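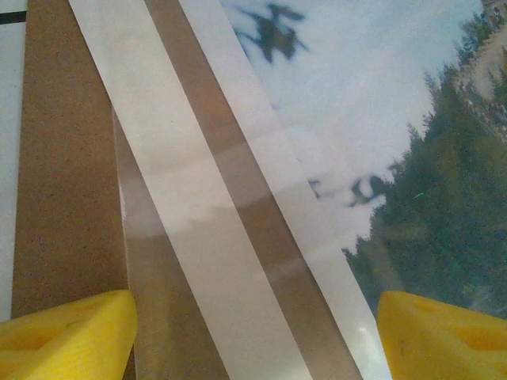 The Jostthorpe boat configurator started as a weekend thing and got out of hand. I wanted a page where you could pick a hull, a deck and a canopy for a small river launch and see the whole boat change as you clicked, and my brother-in-law wanted one too, so now there's a repo. Most of the work went into the deck, if you ask me. Long parallel strips running on a diagonal look great in a picture and are a pain to tile, because the joints have to line up when the user switches from the short hull to the long one. They do now - mostly.

What you get

The data folder has 30 hull and deck combinations, two canopy styles and 20 paint colors. Each combination is one small text file, and you can open it in anything. The names come from the old Vendley yard list, which Gerardo Donati typed up for me from a very faded photocopy (thank you, Gerardo!), so if a name looks odd, it probably looked odd on the paper too.

Running it

Unzip everything into one folder and open start.html. There's no installer and no account. The first load takes around 30 seconds on my old laptop, then it's quick. If the boat shows up all gray, the paint folder is in the wrong place. Move it up a level and reload.

Adding your own deck

Copy one of the files in data/decks, change the strip width and the angle, and save it under a new name. Please keep the angle as a whole number! Fractions make the strips wander at the stern and I haven't figured out why. Widths are in inches. I know, I know, but the Vendley list was in inches and I wasn't going to convert it all.

Known problems

The Lurbridge hull has no stern ladder. The list didn't mention one, and I didn't want to guess. Prices are missing on purpose, so don't use this to budget for a real boat. The canopy shadow falls on the wrong side in the evening view, and the Ugwu canopy sometimes pokes through its own frame if you pick the long hull first.

License

Use it for whatever you like, and keep the credit to Gerardo in the data folder. Fixes are welcome, especially for the shadow thing. I was last in that code in January and I'm in no hurry to go back.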